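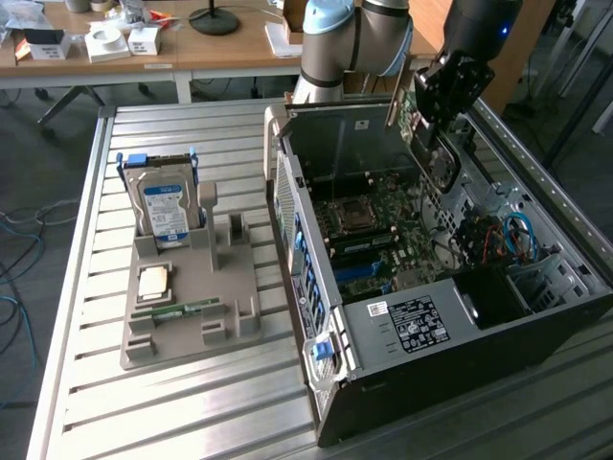
Gertraud Zürcher: I'd bet on your planner before I'd bet on the camera. What's the IK seed on the last approach pose?

waltberg58: Seed is the pose right before it. I've been at this card insertion all week in Undus and the wrist still flips in 2 out of 8 runs, so yeah, maybe you're right! Same plan, same start pose, which drives me nuts.
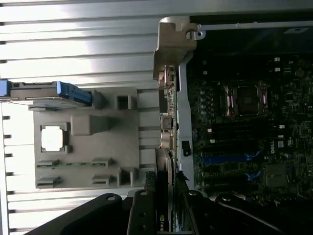 Wrist cam view, blue slots and the black fingers

D. Eder: Not buying the planner thing. Look at all that shiny metal (fins, socket bracket). I'd mask it out before matching the slot.

Gertraud Zürcher: A bad slot match gives you an offset, Damian. It doesn't flip a wrist.

waltberg58: Could be two bugs, knowing me. I capped joint 7 last night and also moved the retreat pose up over the fixture,

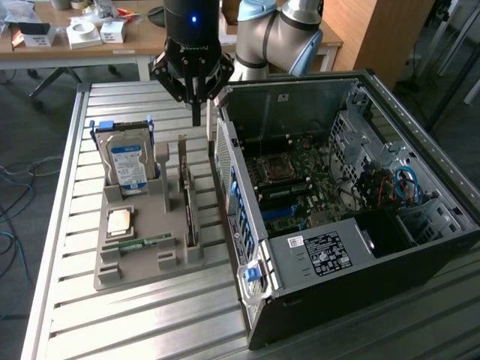

so the arm goes back to the same spot after every try and the seed can't wander. Rerunning the batch tonight with masking off.

D. Eder: Run it with masking on too, then we'll talk.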